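Progress report to the Dotmont Fund
Archery for beginners and young members, Skilano Archery Club
October 3, 2018

Prepared by Soudabeh Dehghan, project coordinator

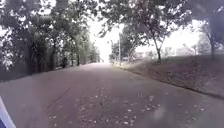 The grant from the Dotmont Fund was given to us for three purposes: to repair the outdoor shooting line, to buy beginner equipment, and to train new coaches. I will report on each of them in this order, and after that I write about money and about the things which are late.

1. The shooting line

The repair of the outdoor line is finished. The old wooden edge was taken out and the ground was made level at both ends, so that archers in a wheelchair can now take a place at any target and not only at the first one. The longest distance is still 70 metres in our plan, but for the moment we shoot only to 50, as the safety net behind the far targets has not yet been approved by the insurer. They have asked for one more drawing. I sent it to them and I am waiting for the answer.

The firm Yazdani did the ground work. They came one week later than agreed, but the work is good and they did not charge for the extra gravel.

2. Equipment

We bought 30 beginner bows, all take-down recurves, with light limbs. In the application we had written that half of them would be for adults. After the first courses we saw that most of the adults also prefer the lighter limbs in the beginning, so with the agreement of your office we changed the order. The heavier limbs can be bought later and fitted on the same handles.

The arrows were ordered from Ovik. The first delivery had the wrong length and was sent back. The second delivery was correct. We have also arm guards and finger tabs in small sizes, including seven tabs for left-handed children, which were difficult to find.

One point about the targets. The foam targets become soft in the centre much sooner than the seller had told us. We now turn them every month and the coaches move the paper faces between sessions. This helps, but I think we must replace the middle parts before the summer, and it was not in the budget.

3. Courses and coaches

Until now 254 people have taken part in a beginner course or an open evening. More than 80 of them were under sixteen. The open evenings were the more popular part, and we had to close the registration early for two of them. I am sorry to say that only a small part of these visitors have become members. We asked them for the reason in a short form. The most usual answer was that the course times are too early for people who work in town. From next month there will be a later group.

Four members have passed the first coaching level. A fifth has done the theory and will repeat the practical part, where she had a problem with the range commands. The coaches now work in pairs, with one person looking only at safety and the other at technique. In the beginning some of them found it too strict, but the groups are calmer and the shooting starts on time.

4. Budget

The cost of the ground work was a little below the estimate. The equipment was a little above it, mainly because of transport. I ask for your permission to move the remaining sum from the first heading to the second. The receipts are with the finance form, which I send separately.

5. What is late

The safety net approval, as I have written under the first point. Also the printed guide for parents is not ready. The text exists, but two coaches do not agree about the page on choosing the dominant eye, and I prefer to wait until it is correct.

The indoor season begins as soon as the school gives us the key to the large hall. If it goes as planned, we will hold a small competition for the beginners in December, with short distance and large faces, and your office is very welcome to attend. I will send the date when the hall is confirmed.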